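Open day at Visgate, quick notes before I forget

14 July 2021

Back from the Visgate open day. Feet hurt. Writing this fast because I have an early start and if I leave it till the weekend it won't happen (see: January, the trade fair post that never was).

Getting there was a pain. Parking full, walked from the far lot. They told us at the door 700 people had signed up for the day. Felt like all of them were in line for coffee.

First stop was Leko, the pallet mover. Big, slow, very polite. Stops if you so much as lean toward it. Its run counter said 2769 trips when we got there and the guide was clearly proud of that. Fine. I've seen pallet movers.

Then Pal, the little inspection cart. Didn't see much, too many heads in front of me. Heard it beep. Moving on.

The part I liked was upstairs-ish, the Vultent demo. No robot doing the job at all, people doing it. They hold a gripper in each hand, like big tongs, and do plain household stuff, picking up cloth and putting it on a shelf, over and over. All of it gets recorded so an arm can learn it later. The sheet on the wall by the stairs said 1539 recordings so far, just for cloth. Cloth is hard apparantly. It slumps, it folds over on itself, you grab one layer and get three. I had assumed the hard part was the arm. Nope, laundry.

Grippers, shelf, purple-ish cloth:
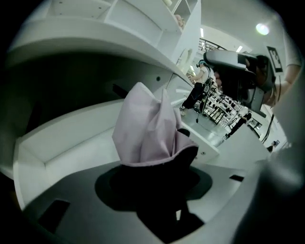
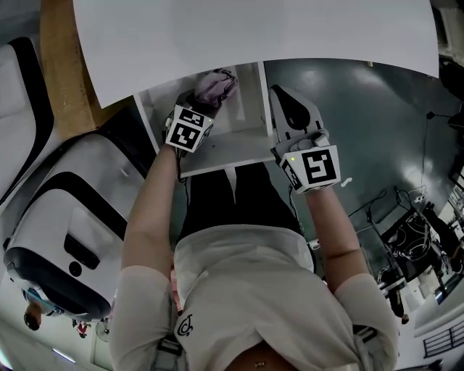

I asked how long a person can keep that up before the wrists go. Answer was 26 minutes a turn, then swap. Sounds long to me!! My arms get tired hanging up shirts.

Also asked when the arm itself gets a go at the cloth. Got a smile and a "later this year maybe". OK then.

Gripes: no water anywhere near the demos, the map was printed with the two halls swapped, and the closing talk ran over so I missed teh first bus back to the lot. Good stuff: people doing the work would talk to you, not just the sales table. Got real answers to dumb questions.

Would go again. Get there early, skip the coffee line, do Vultent before Leko. I have a pile of leaflets to sort and will put up the Pal specs if I find the right one.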